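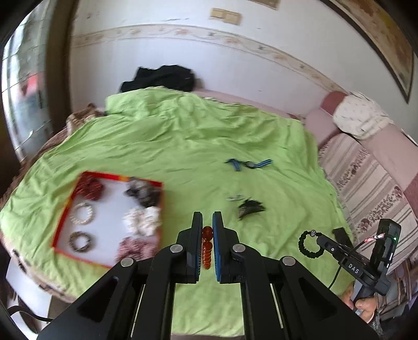 Hair Ties and Bracelets: Sorting the Small Stuff

Posted Nov 27, 2022 by Vibeke Mikkelsen

My hair ties and bracelets had spread through the whole apartment. Some were in the bathroom, some were in coat pockets, and a lot of them were at the bottom of a gym bag I hadn't emptied since July. I put everything on the bed and sorted it there. The bed is the biggest flat surface I have, and beads are easy to find on a plain green sheet.

The tray is a shallow one, red on the outside with a white inside. I tried three containers before settling on it. A jar was no good because everything tangled and the thing I wanted was always at the bottom. A drawer divider had slots that were too narrow for a full scrunchie. With a low tray I can see each piece and pick it up with one hand.

My rules for what goes in:

It has to still stretch and come back.
Beaded bracelets get checked for worn elastic before they go near the tray.
Anything I haven't worn in a year goes in the bag for my niece.

I started with scrunchies in the corners and bracelets in the gaps between them. The bulky fabric ones hold their place and keep the beads from rolling into one heap. White pearl-type beads go along the side, where they don't get buried.

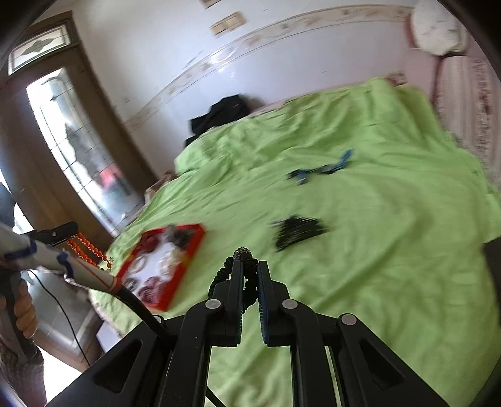

Plain black elastics are a separate problem. They come in packs and leave one at a time. I keep a few in the tray and the rest go on a carabiner that hangs inside the closet door. The dressier ties, with beads or sparkle on them, get used maybe twice a year, but they are the ones I can never find when I need them, so they stay where I can see them.

Elínborg Hafþórsson asked under my last gallery how I wash fabric scrunchies. I put them in a mesh bag on a cold cycle and dry them flat on a towel. The furry kind I wash by hand in the sink with a drop of shampoo. Squeeze them, don't wring them. They look bad until they are fully dry, so leave them overnight before you decide to throw one out.

Bracelets with beads I only wipe with a damp cloth. Soap gets into the holes and the elastic goes stiff. If one is already stretched, restring it before it breaks. A spool of clear cord costs very little and does a lot of bracelets. Tie a surgeon's knot and pull it inside the nearest bead. 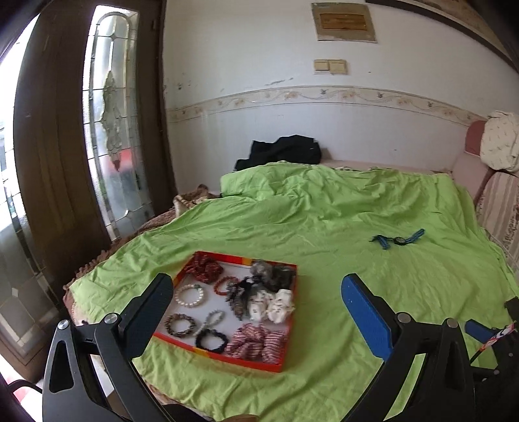
Prints, stripes and beads together in the tray, with the blue-strap watch out on the sheet.

Watches will get their own place. I don't want a watch face rubbing against beads, and the buckle catches on fabric. For now they go in the nightstand on a folded washcloth.

The tray lives on top of the dresser, left side, next to the hairbrush. I have kept to one habit so far: whatever comes off my wrist or out of my hair at night goes back in before I turn off the light.

Next gallery: scarves and belts.

Comments (2)

Cristóbal Farías: My daughter uses a muffin tin for this. Works fine but the big scrunchies pop out.

Nataša Gashi: Which clear cord do you use? Mine keeps snapping at the knot after 7 or 8 wears.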